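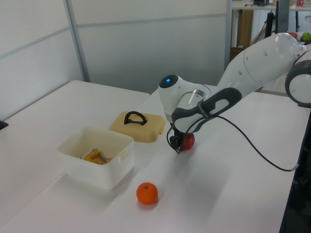 O nosso trabalho começou com uma pergunta de arrumação: vale a pena guardar fruta e ferramentas na mesma caixa? A Milagros Huamán defendia que sim, por poupar espaço na bancada. Eu duvidava, e continuo a duvidar. Uma caixa de plástico branco com a tampa bege pousada atrás, e a maçã e a laranja ainda cá fora, parece um sistema muito simples, mas o interior já tem manchas claras e ninguém do grupo quis comer dali.

Trabalhos > Turma B > Relatório do projeto Skivenitz

O método foi modesto. Registámos 27 arrumações em maio, sempre com fruta e grampos, e anotámos se a tampa fechava sem forçar. O Jhonatan Valderrama chamou a isto "ensaio Punholm", nome demasiado solene para o que era.

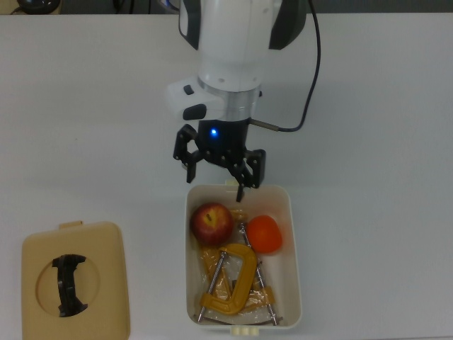
A fruta deve ir por cima ou por baixo dos grampos?
Por cima, ou ao lado se houver espaço, porque o metal pisa a casca.

Mesmo esta regra me parece fraca. Só usámos maçãs e citrinos pequenos, e uma pera madura podia estragar-nos a tabela inteira. Também não medimos o peso das ferramentas,

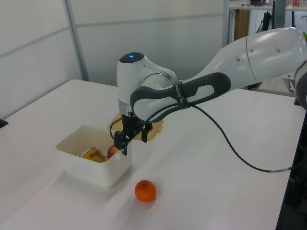 nem repetimos os ensaios com outra caixa, de modo que qualquer conclusão sobre "caixas em geral" seria abusiva. A Milagros não concorda e pediu que ficasse escrito: para ela, 27 registos chegam para um trabalho de turma.

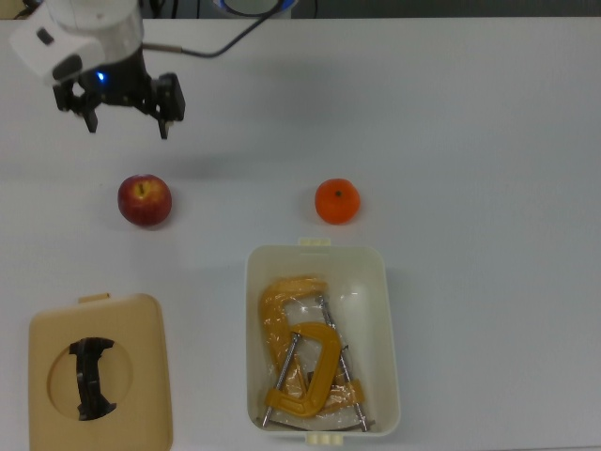

Limitações

Faltou um critério para dizer que a fruta ficou "marcada". Cada um decidiu a olho, e as notas do Jhonatan são mais benévolas do que as minhas.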